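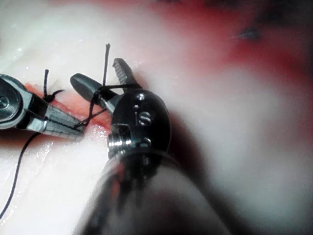
CHAPTER 3

Closing the Wound: Tissue, Thread and Tension

What you will learn in this chapter

How the edges of a cut behave before they are joined
How to choose the distance between the stitch and the edge
How much tension is enough, and how to notice when it is too much
How to describe a closure in the practice log

3.1 Before the first stitch

In Chapter 2 we studied the needle alone: its curve, its point, and the way it should be held. Now we bring the needle to the tissue. Many students are surprised at this moment. On paper a cut is a line. In tissue it is an opening with two walls and a floor, and the walls do not stay where we want them. They pull back, they turn inward, and one of them is often a little higher than the other.

Please take time to look at the wound before you touch it. Naomi Kimaro, who taught the first version of this course at the Mfinanga teaching laboratory, asked her students to wait and say aloud what they saw: where the cut begins, where it ends, which side is thicker, and where the inner layer has a different color from the surface. Only then could they pick up the needle. I have kept this habit in my own classes, and I recommend it to every reader.

The surface of moist tissue reflects light strongly. A bright spot can hide the true edge, so move your light a little to one side if you are not sure. Color also needs attention. A red area beside the cut may be old blood lying on the surface, or it may be fresh bleeding from below. Wipe gently and look again. If the red returns, you must find the source before you close. A neat row of stitches over a bleeding vessel is a bad closure, even if it looks beautiful.

3.2 The bite

The word "bite" means the amount of tissue that the needle takes on one side of the wound. Two measures are important: how far from the edge the needle enters, and how deep it goes. For the exercises in this chapter we ask you to enter 3 mm from the edge on both sides. Later you will learn to change this distance for thin or weak tissue.

When the two bites are equal, the edges meet at the same height. When one is deeper, that side will usually climb over the other. Beginners often try to correct this by pulling harder on the thread, and then they have two problems in place of one. Remove the stitch and make it again.

Let the needle follow its own curve. Your wrist turns, and the needle passes through. If you push it straight, the hole becomes larger than the thread, and the tissue may tear later under load – this is the most common fault we see in the first weeks.

3.3 Tension

The thread should bring the edges together and then stop. Swelling will come in the hours after the operation, and the stitch must leave some place for it. Tissue that turns pale around a stitch is giving you a warning. Loosen the loop, wait, and look at the color again.

Be careful also with what you hold. The jaws of an instrument can crush tissue without any feeling of resistance in your fingers. They can damage the thread too, and a damaged thread may break at the knot. Hold the thread near its end, in a part that you will cut away.

Exercise 3.1

Use the Skellier practice pad and make one straight cut. Close it with simple interrupted stitches, with 5 mm between them. Write in your log the depth of each bite, the height of the edges, and any stitch that you had to repeat. Keep the pad, as we will need it again in Section 3.5, where we open the same line and close it with a continuous thread.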